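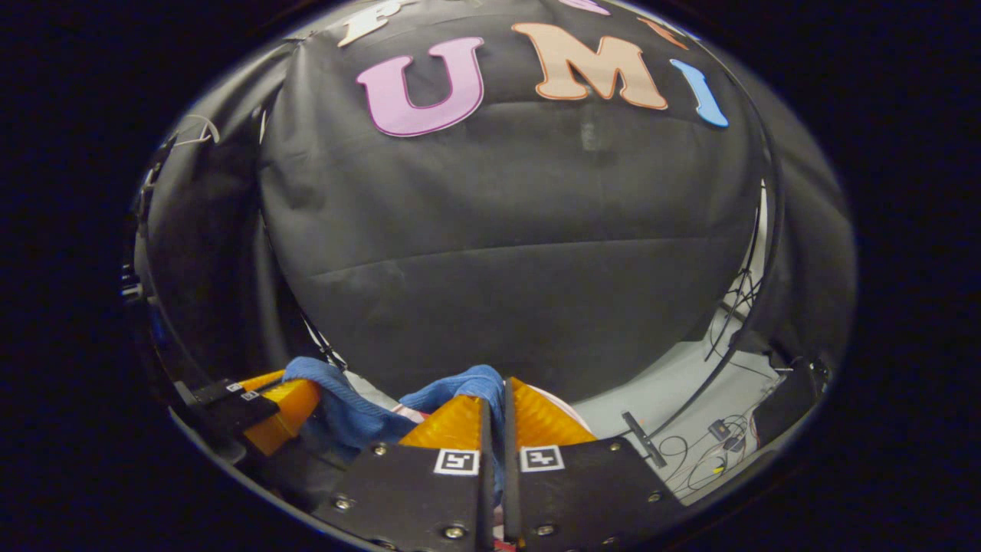 4/9/25
Backdrop, letters, table. Gristell, back bench.

Meant to write this up at lunch and it is now nearly six, so forgive the order of things. Mostly I want the creases written down somewhere before I forget what I tried.

The black fabric is up on the frame and I'm happy with the black. It's a proper dark, it kills whatever is behind it, and the colored letters come forward the way I hoped they would. What I'm not happy with is the creasing. It runs sideways, in shallow folds, right across the cloth, and it's the sort of thing you stop seeing after an hour and then see again the second you come back from the bathroom. They're the folds it came with. Lerkach send everything folded flat in a bag, and I left it in the bag on the shelf for far too long (my fault, I know, somebody did tell me to roll it).

Tried so far:

Hanging it overnight with nothing on it. Small improvement, mostly at the bottom.

Misting with plain water and smoothing by hand. Better than I expected near the middle, but I got bored and my spray bottle dribbles. It also picked up every bit of lint off my sleeve, so do it in a T-shirt.

Iron through a tea towel, low setting, on a test corner. This works best by a mile. It means taking the whole thing down though, and by then I'd pinned the letters, and I was not going to unpin the letters.

Pulling it tighter at the sides. Don't! It takes the sideways folds out a bit and gives you diagonal ones from every clip, and those look much worse. I let it back out again and it settled.

So the plan is to live with it until the next time it comes down and then iron the lot in one go and roll it on the long tube. The tube is behind the door. Please don't use the tube for anything else, I'm looking at whoever had it for the poster.

Letters next. The lower line is UMI and I really like it. Pink U with the lighter pink border, peach M with the orange outline, light blue I. I wasn't sure about the peach when I had it next to the pink on the bench, they looked like two versions of the same color and I nearly swapped one out, but against black they separate nicely and the orange outline on the M does a lot of the work. Outlines in general are worth the bother. I cut the first test letter without one (not up there, it's in the scrap box) and the edge just looked chewed. With a border you get a second chance at the edge and nobody's eye goes to the wobble.

The upper line has the cream-white one, then a pink and an orange, and I keep changing my mind about the cream. It's the brightest thing on the cloth by a long way. I'd like to try it a shade warmer. I have half a sheet of something the color of weak custard left over from the Gredham open day and I'll hold it up next to it tomorrow in daylight before I cut anything. If anyone has opinions, write them in the margin, I do read them.

Pinning notes, as I got this wrong twice:

Start with the middle letter of a line and work outward. I started from the left the first time and ran out of room, and then did the thing where you squash the last gap and hope.

Pin high on the letter, then let it hang, then put in the low pins. If you pin all the way round in one go you trap a fold behind the letter and it bows out.

Go in at a slant. Straight in and they slide back out of this fabric as soon as somebody walks past with any speed.

Stand back after every letter. I mean really back, to the door. From arm's length I had them all perfectly level and from the door they were marching downhill.

Gaps by eye. I did try with the ruler and equal gaps look unequal, the M is so wide and the I is so thin. Moved the I until it stopped bothering me and left it there.

I also used the pins with the tiny heads, from the flat tin. The ball-headed ones show. There were 50 in the tin when I opened it and I know this only because it says so on the lid, so no, I haven't counted them back in. Sweep with the magnet before anyone sits on the floor.

Frame. It does the job. The white cables are looped up in a little bundle at the upper left and I'd like that to be a bit neater, or at least on the back side, as white against black is about as visible as you can get. On the other side the black ones hang down next to the frame and honestly I'd forgotten they were there until I went round tidying. Black cable on black is a free gift. If we ever reorder, order black.

Which brings me to the table, and I'm going to have a small moan. The white top is lovely to work on, everything shows up, and that's exactly the trouble. Thin black cables all over it. The small black gadget, the little yellow connector, the short black bar sitting at an angle where I put it down (me, guilty) and then kept working next to it. None of it is much on its own. Together it looks like somebody emptied a drawer, and when I need to lay out fabric I end up pushing the whole lot along with my forearm.

What I'd like to try is a shallow tray on the table for anything smaller than my hand. Connectors go in it, gadgets go in it, end of the day it goes under the bench. There's a tray in the Feng cupboard that's been holding dried-up markers for as long as I've worked here and I'm going to claim it unless somebody shouts. Cables get a figure-eight and a strip of the fuzzy tape, and go on the hooks. I know we've said this before. I did a few this afternoon while I was waiting for the kettle and it took less time than the kettle, so there we are.

Yellow connector: if it's yours, please come and take it, or tell me what it goes to. I like that it's yellow, I can find it. I'd be happy if everything small came in yellow.

Cloths. The blue one is my favorite of the bunch. It has that towel sort of texture and it bunches up beautifully - you drop it and it lands in a shape, with proper hills and valleys, and the color is strong enough to hold up with the pastels behind it. The white and the pale pink are nice enough but they go quiet next to it. I did wonder about leaving blue out as there's already a light blue I, but the two are far enough apart that I don't think they fight. Crumpled looks better to me than folded. Folded looks like a shop.

Things I want to remember about washing them: the blue goes in by itself the first time. I did not do this at home once, with a different blue, and I own some interesting gray pillowcases now. No softener, it makes the loops lie flat. Dry on the rack, shake hard, don't iron. And keep them off the black backdrop when they're fresh out of the wash, as the fluff jumps straight across. I spent a silly amount of time with the sticky roller this morning, and used 2 whole sheets of it on the bottom corner alone.

Supplies, while I'm at it. The roller is nearly done. Fabric clips are fine. I'd like another length of the same black from Lerkach as a spare, cut 80 inches this time so there's enough to turn under at the bottom. Their shade number is 123 and please use the number, as "black" got us that brownish one in October and it's still sitting there being no use to anybody. Ask if they'll send it rolled. They might charge. I think I'd pay it, considering the above.

One more thought on the letters before I go. They're going to get handled, and corners are always the first to go. I've been keeping each one flat between two sheets of scrap when it's off the cloth, in the wide drawer, and I'd like that to stay the letter drawer. The outlines go face up. Don't stack anything on top, I found the big stapler in there on Monday and we had words (the stapler and I).

For tomorrow, if I get in first:
Custard color against the cream, in daylight.
Tray out of the Feng cupboard, markers in the trash.
White cable bundle round to the back.
Fuzzy tape, the wide one, cut into strips.
Roller refill on the list.
Second test of the iron, on the bottom hem, a notch hotter, and write down what the notch was. I didn't today and I'm annoyed about it.

Kettle's off, window's latched, key on the hook.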